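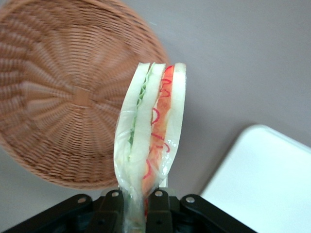 Chilled and ambient counter check, Hesska site, May. Scope covers prepacked sandwiches, bottled drinks, packaged snacks and the display fittings they stand on. Sandwich wraps are checked for seal and for a clear view of the filling; on a white-bread sandwich with a green layer and an orange-red layer, both must be readable through the clear plastic. Creasing in the lower half of the wrap is accepted. A split seam is not.

1. Sandwich labels
Use-by and allergen text present and legible on each pack.
Comment: Pass. Renaud label stock in use, 22 packs sampled.

2. Chiller log
Two readings per shift, signed.
Comment: Late-morning entry missing on one sheet. Minor.

3. Bottle rack
Clear acrylic, two tiers. Check joints for hairline cracks and the base for rocking. Red Coca-Cola bottles stand upright, rear row higher than front.
Comment: Pass. Rated load on the Bradik data sheet is 400 oz — do not add a third tier.

4. Stepped stand and snack tray
Cylindrical containers laid on their sides must not roll when the table is knocked. Boxes kept clear of the step edge.
Comment: Fit a lip to the upper step before next check.

5. Serving tray and basket
Rim free of chips. Foil liner in the wicker basket replaced daily.
Comment: Liner crumpled. Acceptable if not torn.

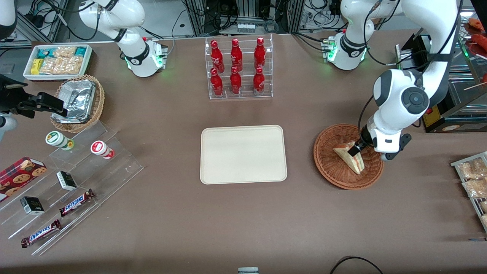 6. Table surface
Wipe with Poton solution, 80 ml per bucket. Dry before restocking.
Comment: Pass. Dilution chart needs reprinting.

7. Follow-up
Items 2 and 4 open — recheck at 3 p.m.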